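Speaker notes: When to ask for the wrist view
Annapurna Kaimal, with Yavuz Gökçe
Butumier workshop, 19 Dec 2023

Slide 1. Title

Say hello, thank the organizers. Yavuz did the labeling tool and will take questions on it. Talk runs with no video, so don't wait for the projector.

Slide 2. The problem

We train two-arm policies from teleoperated demonstrations. Rigid things like the tray are fine. Bags are hard. The film folds, it shines, and the outline is different every time you put it down. Our baseline, Akbulut, sees everything through one fixed view and picks a grasp point from that. Point at the left arm and the green snack bag. From this distance the fingers are against the bag, but you can't tell how much film is between them.

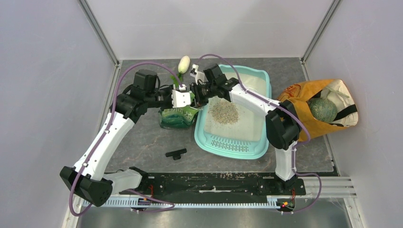

Slide 3. What we changed

Gustside adds a wrist view for each arm, and a small gate that decides how much weight that view gets at each time step. Far from the object, the gate stays low. Near contact it goes up. We don't hand-code the switch. It is learned from the same demonstrations with one extra label: the step where the operator starts to close the fingers.

Mention that the label is cheap. Yavuz marked all 500 demonstrations in March.

Slide 4. What the gate looks at

At close range the useful signal is the fold. You get the two finger tips, the gap between them, and a pinch of green film in the gap.

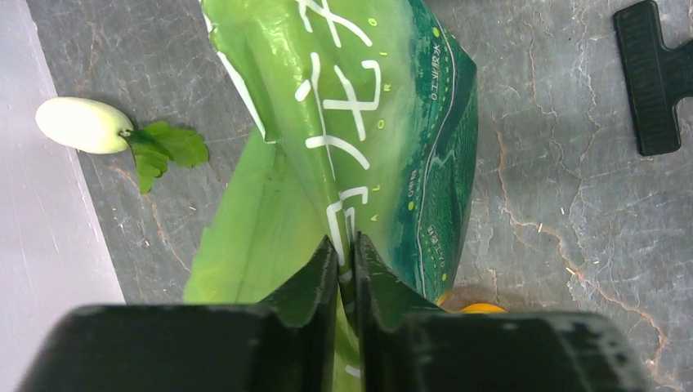
The fixed view is still needed for the other arm and for anything outside the wrist camera's reach, so we never drop it completely. We tried dropping it. The arms got in each other's way near the tray.

Slide 5. Results

180 test trials per method, same objects, start positions shuffled. Failed bag grasps: 43 with Akbulut, 2 with Gustside. Pause here. Rigid objects show no real difference, and say so before someone asks.

Slide 6. Limits

One bench, one kind of gripper. Glare on the film still confuses the gate when the bag is flat. We have not tested clear bags. Vunport has offered us time on a second bench and we plan to repeat the bag trials there first.

Slide 7. Questions

If asked about force sensing: none used in these runs. If asked about speed: the gate adds very little, numbers are in the backup slide. Labeling questions go to Yavuz.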